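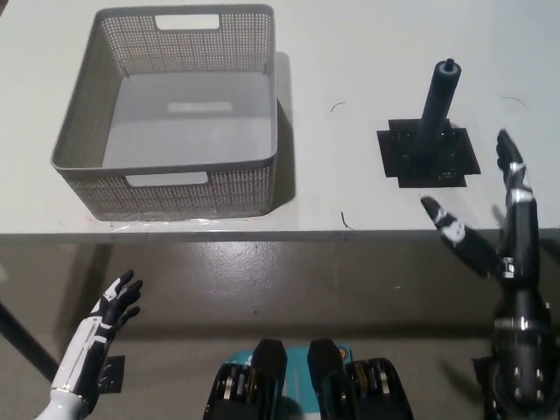
How to book a heavy-lift slot at a small port

Sooner or later a piece of your project will weigh more than the quay crane likes. At Radstead the fixed crane stops at 302 tons, and the port office will not be moved by the news that yours is only a little over.

Start with the weight. Get a weighing certificate, dated within the last 6 months. The figure on the drawing is what the designer hoped for, before somebody added ladders.

Next, send the lift plan. The port wants the center of gravity, the lifting points and the sling angles on one sheet. Hurirell and most other rigging contractors will draw this up for you, and will charge you again when you move a padeye.

Check the ground. Outrigger loads go to the port engineer, who will ask for mats. Order the mats. Arguing takes longer than delivery.

Then request your berth:

1. Email the harbor desk at least 4 weeks ahead. In June, double that – everyone with a barge wants the same flat water.
2. Attach the vessel's stability booklet. All of it, including the pages scanned sideways.
3. Name one person to give crane signals. Two people giving signals is a dance.
4. Pay the deposit of $1,000. It comes back if the lift goes ahead, minus whatever the port has decided to call handling.

Agree on a wind limit in writing before the crane is rigged. Whoever is paying for standby time tends to find the breeze very light.

Last updated 2026-01-31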